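3.2 Acquisition et synchronisation des flux

Le logiciel d'acquisition décrit dans cette section, Ongate, reçoit trois flux vidéo par session : un par préhenseur tenu à la main et un depuis la tête de l'opérateur. Chaque flux porte sa propre horloge. Le premier prototype se fiait à l'heure d'arrivée des paquets sur la machine d'enregistrement, ce qui produisait des décalages variables dès que la charge disque augmentait. La version utilisée ici horodate chaque image à la source et reporte la mise en correspondance à un traitement différé, exécuté à la fin de la session.

Le décalage entre deux horloges est modélisé par une fonction affine du temps, estimée sur des fenêtres glissantes de 20 secondes. Nous avons d'abord essayé un décalage constant. Il suffit pour les démonstrations courtes, mais la dérive devient gênante pour les séquences longues, où l'ouverture des doigts apparaît en retard sur la pose du poignet. Les images sans correspondant dans un intervalle d'une demi-période sont écartées et notées dans le journal de session.

3.3 Estimation de pose à partir des vues de préhenseur

L'objectif des caméras de préhenseur est un fisheye à très grand champ. Ce choix facilite la localisation – une grande partie de la pièce reste visible même quand les doigts sont au contact d'un objet – mais il place dans l'image des éléments qui ne sont pas fixes par rapport au décor. Les doigts et le carter en occupent toujours la même zone et sont retirés par un masque statique, calculé une fois par appareil. Le corps de l'opérateur, ses avant-bras et les personnes qui passent demandent un masque dynamique.
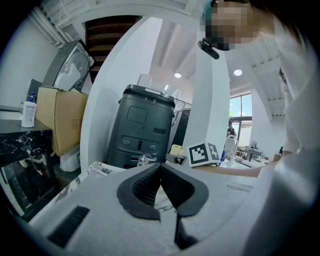
Figure 4. Vue d'une caméra de préhenseur. Le carter et les doigts sont couverts par le masque statique ; la personne à droite, très proche de l'objectif, relève du masque dynamique. Visage pixelisé.

La figure 4 correspond à un cas défavorable pour le suivi. Une personne proche remplit la majeure partie du bord droit et son avant-bras s'étend derrière le préhenseur. Les points d'intérêt exploitables se répartissent alors entre l'escalier et son garde-corps, le poteau carré et les deux spots du plafond. Ces derniers sont saturés et nous les excluons par un seuil sur la luminance locale. La fenêtre du fond est conservée, avec un poids réduit : les nuages et les arbres fournissent des points bien contrastés mais trop lointains pour contraindre la translation.

Le cube à marqueurs posé à droite du robot gris n'est pas utilisé par l'odométrie visuelle proprement dite. Ses faces sont détectées séparément et la détection n'entre dans l'optimisation que si l'erreur de reprojection reste sous le seuil fixé à l'étalonnage. Une première version acceptait toute détection dont l'identifiant était valide, y compris sur des faces vues de biais en périphérie du champ, où la distorsion résiduelle est la plus forte. Les poses obtenues présentaient des sauts que le filtre aval ne rattrapait pas toujours.

Le masque dynamique est produit par un réseau de segmentation de petite taille, entraîné sur des images fisheye non rectifiées. La rectification préalable donnait de meilleurs contours au centre, mais étirait les bords au point de rendre les bras méconnaissables. Sur les 2 907 images annotées par Melur Rahman et Tumelo Le Roux, 656 ont été réservées à l'évaluation. Les erreurs qui subsistent concernent surtout les vêtements clairs devant un mur clair, cas dans lequel le contour de l'épaule est mal suivi.

3.4 Recalage par la vue de tête

Les trajectoires issues des deux préhenseurs sont exprimées chacune dans son propre repère, initialisé au démarrage de l'enregistrement. Pour une tâche à une main cela ne pose pas de difficulté. Pour une tâche bimanuelle, la politique a besoin de la pose relative des deux outils, et deux odométries indépendantes s'écartent l'une de l'autre au fil de la séquence.

Nous utilisons donc la caméra de tête comme observateur commun. Chaque préhenseur porte un cube à marqueurs solidaire du boîtier, avec au moins une face tournée vers le haut dans les postures de travail usuelles. Quand les deux cubes sont détectés dans la même image, leur transformation relative est calculée directement et ajoutée au graphe de poses comme contrainte entre les deux trajectoires. La pose de la tête elle-même est éliminée du calcul : il n'est pas nécessaire de connaître le déplacement de l'opérateur, seulement les paramètres intrinsèques de la caméra et la géométrie des cubes.

Les contraintes ainsi obtenues sont irrégulières. Elles sont abondantes quand l'opérateur garde les mains devant lui et disparaissent quand il tend un bras hors du champ, ou quand des cheveux ou une manche passent devant une face. Le lisseur accepte des interruptions de 47 images avant de gonfler la covariance de la pose relative ; au-delà, la séquence reste utilisable pour chaque main prise isolément, mais elle est retirée du jeu bimanuel.

La posture de départ est celle de la vue de tête reproduite ci-après : debout, un outil dans chaque main, doigts dirigés vers l'avant, une face de chaque cube tournée vers la caméra. Les deux voyants verts sont visibles, ce qui permet aussi de vérifier à la relecture l'appariement entre flux et main. Le sol en marbre brillant est une source de fausses détections – les reflets et les joints des carreaux forment parfois des quadrilatères que le détecteur retient comme candidats. Un contrôle du code binaire les élimine presque tous. Les autres sont rejetés par une borne sur la distance entre le cube et la caméra, fixée d'après l'allonge d'un bras.
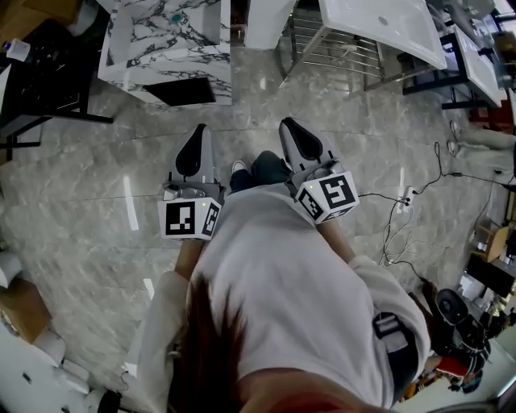 3.5 Contrôle des séquences et export

Avant l'export, chaque séquence est rejouée dans l'outil de visualisation Flisstead, qui superpose les trajectoires recalées aux trois flux. L'annotateur dispose de trois décisions : accepter, tronquer ou rejeter. Une troncature conserve la partie de la séquence antérieure au défaut, à condition que la prise de l'objet y soit complète. Les décisions sont enregistrées à côté des données brutes, qui ne sont jamais modifiées, de sorte qu'un changement de seuil dans l'étape 3.3 ou 3.4 n'oblige pas à reprendre la revue depuis le début.

L'export produit, pour chaque pas de temps, la pose des deux outils, leur ouverture et les images de préhenseur redimensionnées. La vue de tête n'est pas fournie à la politique, faute d'équivalent sur le robot cible ; elle sert au recalage et à la revue. Les paramètres d'étalonnage sont copiés dans chaque archive, avec le numéro de version du logiciel.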